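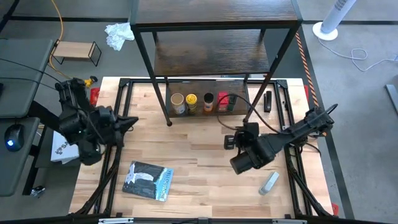

4 Finishing and Care of the Wood Surface

Applies to all Kimus strip-built tops supplied unfinished by Randcombe. Tops supplied pre-oiled start at 4.3. Tops with a lacquer finish are covered in the separate lacquer sheet and must not be oiled.

4.1 Before you start

The top must rest in the room where it will be used for 14 days before the first coat. Remove all wrapping during this time and support the top so that air reaches both faces. Target relative humidity is 43 percent. Short swings either side of this value are acceptable. Do not stand the top against a radiator or an outside wall.

You will need:
Tendthorpe hard oil, one can
Abrasive paper, medium and fine
Sanding block
Lint-free cloths
Vacuum with brush head
Nitrile gloves
Metal container with lid, half filled with water

CAUTION: Cloths soaked in oil can heat up and catch fire without a flame or spark. Put every used cloth in the water container as soon as you set it down. Do not leave cloths folded or piled on the bench, and do not put them in a trash can indoors.

4.2 First finish

1. Check the top for glue residue along the joints between strips. Residue shows as a dull or glassy patch. Scrape it off with a sharp cabinet scraper held nearly upright.

2. Sand both faces with the medium paper, following the grain. Keep the block flat at the edges. Do not use a belt sander.

3. Wipe the surface with a cloth dampened in clean water. Let it dry fully. The raised grain will feel rough.

4. Sand lightly with the fine paper until the roughness is gone. Vacuum the surface, then the edges, then any drilled holes.

5. Stir the oil. Do not shake the can. Measure 119 ml into a shallow dish for each coat on a standard top. Larger tops are listed in the table inside the can lid.

6. Apply the oil to the underside first, then the edges, then the upper face. Work it in along the grain with a folded cloth. End grain takes up more oil than the rest and may need a second pass straight away.

7. Wait 20 minutes. Wipe off everything that has not soaked in. The surface should look even, with no wet patches when viewed against a window or lamp.

8. Leave overnight with the room ventilated. Repeat steps 5 to 7 twice more.

NOTE: Color differences between strips become stronger after oiling and even out to some extent over the first months of daylight. Move items around on the surface during this period to avoid pale outlines.

4.3 Routine care

Wipe with a damp cloth and dry at once. Mild dish soap may be used. Do not use scouring pads, bleach, ammonia, or any spray containing silicone. Lift items to move them.

Re-oil the upper face when water drops no longer bead. One thin coat is enough. Tops in heated rooms usually need this before the heating season, in November or earlier.

4.4 Standing furniture on the top

Any free-standing unit with narrow feet puts a high load on a small area. Fit felt or cork pads under each foot before placing it. Do not place units on a newly oiled surface until the curing time printed on the can has passed.

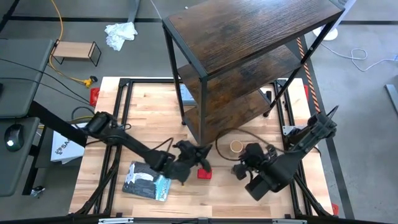
Figure 4-2. Three-tier shelf unit with black metal legs over a light wooden tabletop.

Check pads twice a year and replace any that have compressed or picked up grit. Rubber feet can leave a permanent dark mark on oiled wood and should be removed or covered.

4.5 Repairing marks

Water rings: rub with fine paper along the grain, then spot-oil.
Dents: lay a damp cloth over the dent and apply a warm iron for a few seconds. Let dry, sand, spot-oil.
Dark stains around metal: treat with Konstantinidis wood brightener as directed on the pack. Rinse, dry, and re-oil the whole face.
Open joints: do not fill. Check room humidity first. If the gap remains after one month at the target value, contact Randcombe and quote the batch number stamped on the underside.

Continue to Section 5, Fixing the Top to a Base.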